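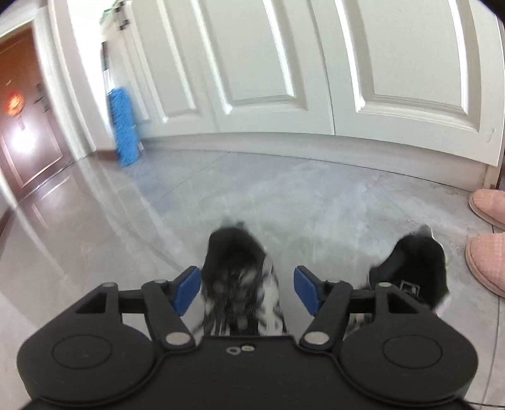
Do I Need to Reseal My Tile Floor Every Year?

I got a postcard in June from a company called Devidetti telling me my tile floors were "overdue." I didn't know they had a schedule. I have lived with tile for a long time, in two houses, and the floors have never sent me a reminder.

The postcard said a yearly reseal would protect my investment. It had a phone number and a coupon. I don't like being told I have an investment when what I have is a floor, so of course I called.

The man on the phone was nice enough. He asked for my square footage and I told him 313, which is the kitchen plus the hall plus the little bit by the back door. He asked what kind of tile. I said glazed ceramic. He said great, they do those all the time. Then he quoted me $1,983.

I asked what the sealer does to glazed tile. He said it penetrates. I said penetrates what, the glaze? There was a pause, and he said it also freshens the look.

Let me back up for anybody who hasn't spent too many evenings reading about this. Glaze is glass, more or less. A penetrating sealer needs something porous to go into, and a good glaze isn't. Put it on a glazed tile and it mostly sits there until you wipe it off, and if you don't wipe it off you get a haze, and then somebody can sell you haze remover. Unglazed tile and a lot of natural stone are a different story. If you have slate or limestone, stop reading me and go read someone who has slate or limestone.

Grout is where the argument gets better for the other side. Regular cement grout soaks up coffee and grease, and sealing it does slow that down. I'm not a crank about this. But slow down is all it does, and the bottle costs less than dinner, and you can put it on with a little brush while listening to a ball game. My knees hurt afterward. My knees hurt anyway.

My neighbor Marcelino Lozano had the full treatment done two years ago. He paid over $3,000, because his downstairs is all tile and they added something for the corners. I went over on a Thursday to look at it. I wanted to be fair. It looked like a clean floor. I asked him how it looked before and he said, "Like a floor that needed mopping." He does not regret it, he wants me to say that. He says he paid for two days of not thinking about it.

The every-year part bugs me most. I went looking for where it comes from and kept landing on pages written by people who sell sealer or put it down. One outfit, Gornum, says every year. Karpenko says every two to three. Fleltengate says "as needed," and then there's a button to book an appointment. If there's a test behind any of those numbers, I couldn't find it, and I clicked on everything.

What I do instead is the water drop thing. Put a few drops on the grout line and leave them alone for ten minutes. If they're still beaded up, fine. If the grout has gone dark, it's drinking, and you can seal it if that bothers you. Try it by the sink and by the stove, because the grout in a corner where no one walks will make you feel better than you should.

Also, a lot of "dull" tile is soap. People use too much cleaner, I did it for years, and it leaves a film that grabs dirt. Two moppings with plain warm water, changing the bucket when it gets ugly, did more for my kitchen than any product I've bought. Skip vinegar. I know your aunt uses it. Acid eats at cement grout a little at a time.

I called Devidetti back to say no thanks and the price came down by a third before I finished the sentence. Make of that what you want. They've sent another postcard since then, for the driveway.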